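October progress report: Serngate open day and what came after it

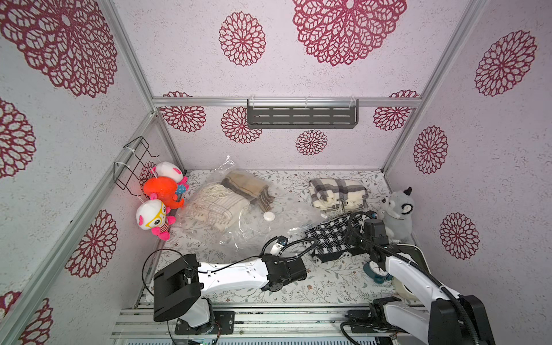 So the short version for anyone who only has a minute: the open day went ahead, we had more visitors than we set out chairs for, and the cloth handling part of the grant is further along than I told you it would be in my last report. The long version follows, and I'm sorry in advance, I do go on.

We opened the doors on a Friday at our Serngate workshop. I'd planned on 100 people over the afternoon and the sign-in sheets came to around 200, which was lovely and also meant the coffee was gone before the second demo. Two groups came over from Corwood by bus, mostly retired garment workers, and they asked the hardest questions of the day. One lady wanted to know why anybody would teach a machine to fold a scarf before teaching it to find the edge of one. Fair point! Finding the edge is where most of our time goes, and I told her so.

The demo itself was soft goods packing. Scarves get folded and go into a clear storage bag, with two arms sharing the work on a patterned mat. We used plaids, checks and a black-and-white knit on purpose. A busy pattern on a busy floor is hard for the wrist cameras, and you had asked us (page two of your comments, I did read them) to stop showing results on plain cloth only. The fringe is still a headache. The grippers will pinch a few strands and think they've got the whole hem, and then the fold comes out crooked and somebody has to start the run over.

We ran 30 folds in front of people during the afternoon. I won't pretend they were all pretty. The cream scarf was the crowd favorite, and the houndstooth-looking one with the wavy border gave us the most grief, to the point where a boy in the front row started cheering for it. Kids also had strong opinions on the plush toys, mainly that the robot should be handing them out. We do want to move on to plush in the next phase, so I took that as market research.

Where the money stands: the equipment line has $3687 left in it. I'd like to hold that for new gripper pads, plus a spare wrist camera from Zerkora if their lead time comes down. The travel line is spent. The bus from Corwood came out of outreach, as we agreed on the phone.

On the software side, Tu (our planner, for whoever is new on your end) now lets both arms work close together over one piece of cloth without one of them stopping to wait every time. It's slower than I'd like. On the morning of the open day it froze twice while we were setting up, and I moved the first demo to after lunch so we could restart everything and breathe a little.

Still behind: the written guide for visiting schools. I have an outline and a lot of sticky notes. I'd rather send it to you late and readable, so please count on it with the next report.

Two things I need from you. Can we repeat the open day in spring on the same outreach budget, and is it okay to lend the demo scarves to the Corwood group? They want to practice our fold by hand and tell us what we're doing wrong.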